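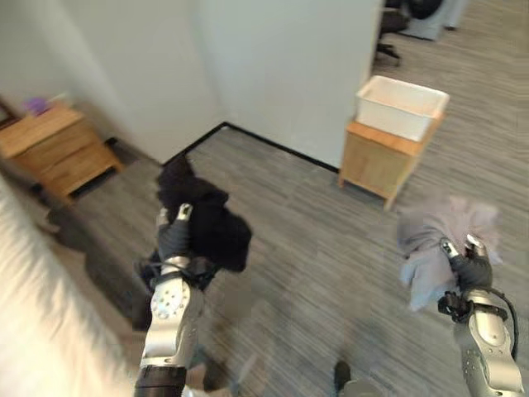 Right hand drops light laundry, left hand is fine

Shahnaz Mondal

We have a two-armed cell sorting and folding clothes, set up on carpet tile in an office room. Hands are Vik articulated-finger units, same part number on both sides. Since the swap in February the right one loses thin fabric partway through the lift. Heavy fuzzy stuff on the left gives no trouble. Over 600 lifts the right hand let go 93 times.

Roltitz, who sold us the hands, say to run their auto-calibration and raise the grip force. I did both. Force is at 50 percent now and I can't say I see any change. Before I pay for a service visit I'd like to hear from somebody who doesn't sell these. Is it the fingertips, the cables or the software?

Jarosław Malinowski

I wouldn't touch the force again. Vendors love that answer because it costs them nothing, and you end up with warm finger motors and the same drops.

Look at the cables first. With the arm powered down, turn the wrist by hand through its full travel and watch the cable where it leaves the hand. If it goes tight anywhere, it can pull on the connector, and you'll get a finger that opens a little for no reason you can find in the log. Check the wrist bracket too. Ours in Grondham had been clamped on top of the cable after a swap, and it took me a Saturday to spot it.

Then swap the hands left to right, with their calibration files. If the drops follow the hand, it's the hand. If they stay on the right, it's the arm, the cable or your motion program. I'd also give both sides the same cloth. Right now you're comparing a thick garment with a thin one, and I don't see how 93 drops tells you anything about the hand until you've done that.

skendadero_tom

just clean the fingertips. lint. we wipe ours every 121 cycles and it's fine

Jarosław Malinowski

Why 121? Wiping won't hurt – use a dry cloth and skip the solvent unless the manual names one – but I'd want to see a drop count before and after.

Shahnaz Mondal

Fair point about the cloth. I'll run the thin stuff on the left tonight, before I unbolt anything.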